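The Honey Mustard Question

Trajkovski did not believe in the snack shelf. He had been told about it on his first morning at Karabulut, by a man in Payroll who lowered his voice to do it, and he had assumed it was one of those things companies say, like the open door or the flexible hours.

"You just take what you want?" he had asked.

"You just take what you want," said the man from Payroll.
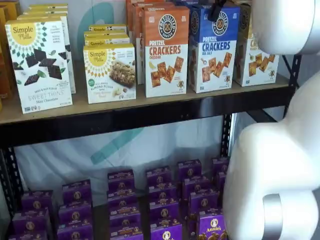
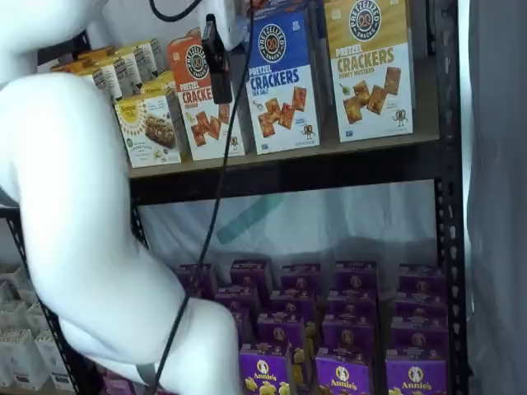
Sonthorpe Writing Circle, Cisville Branch – Short Fiction

Živko Trajkovski was 50 years old and had worked in four offices, and in every one of them the free thing had turned out to cost something. At Nurkivden it had been coffee. They took it out of the holiday party. So he went down to the shelf at ten past three with his hands in his pockets, the way a man looks at a used car.

It was a black metal unit with slots up the sides and planks laid across it, the kind he had in his own garage holding paint. Boxes stood along the upper plank. Cheddar pretzel crackers, orange. Sea salt, blue. Honey mustard, in a color that somebody had probably been paid to call gold. Almond flour bars. Something called Sweet Thins, made of seeds and nuts and flavored with mint chocolate, which sounded to him like three arguments in one box.

He read the front of the almond bars. Then he went back upstairs without taking anything.

"Well?" said Renata, across the desk.

"Who buys it?"

"The company buys it."

"Who at the company?"

Renata thought. She had been there nine years and he could see that the question was new to her, and that she didn't like it. "It gets filled," she said.

"By whom?"

"I've never seen anyone, if that's what you mean."

He did mean that. He wrote it down on the back of an expense form.

For the rest of March he kept an eye on things. He took his breaks at odd times. He came in early and once, under cover of a late invoice, he stayed until the cleaners had gone home. The cheddar went down and the cheddar came back. The sea salt he found opened, a corner of the bag folded over very carefully, and the next morning a fresh box stood where it had been. He took to turning the boxes a little, a quarter inch off square, so he would know if they'd been touched. They were always straight again by lunch. That proved someone was straightening them. It did not prove anything else, and he was annoyed at how pleased he'd been.

The honey mustard, meanwhile, did not move at all. He was sure of it. He had put a pencil dot on the bottom flap.

"Maybe people don't like honey mustard," said Renata.

"Then why buy it?"

"Maybe somebody does like it."

"Then why is it still there?"

She put her headphones on.

He asked the man from Payroll to show him the line in the budget. The man from Payroll, who by this time had stopped lowering his voice and mostly just sighed, turned his monitor around. There it was under Sundries, $828 for the quarter. Trajkovski looked at it for a long while. It was a perfectly reasonable number. He had rarely seen a number that made him so uneasy.

"And this comes out of what?" he said.

"Out of Sundries."

"And if there was no shelf?"

"Then Sundries would be smaller."

"And I'd get the difference."

"No," said the man from Payroll. "No, you wouldn't."

That one kept him up some. He told his mother on the phone. She was 91 and had run a grocery for most of her life, and he expected her to be on his side.

"So they give you crackers," she said.

"They say they give us crackers."

"Are they stale?"

He had to admit he didn't know.

"You've been there how long, and you don't know if they're stale?" She was laughing, or else coughing – with her it was hard to tell over the phone. "I used to put a bowl of plums by the register. Every day, plums. There was one man who never took a plum. Twenty years. He'd look at the bowl and he'd look at me."

"What did he think you were up to?"

"How should I know? I thought he was allergic."

On 30th May he went down at ten past three. There was no one else by the shelf. He picked up the honey mustard and turned it over to look for his pencil dot.

There was no dot. He checked the top flap too, in case he'd remembered wrong. He checked the sea salt beside it, for no reason he could have defended. Then he stood there holding the box against his shirt and went back over the whole spring, all those afternoons he had walked past it, certain.

He opened it. He ate one cracker, standing up. It was a bit sweet for him. He ate another, and folded the bag over at the corner, and put the box back a quarter inch off square.

"Well?" said Renata.

"Not stale," he said, and sat down, and after a minute he asked her which one she usually took.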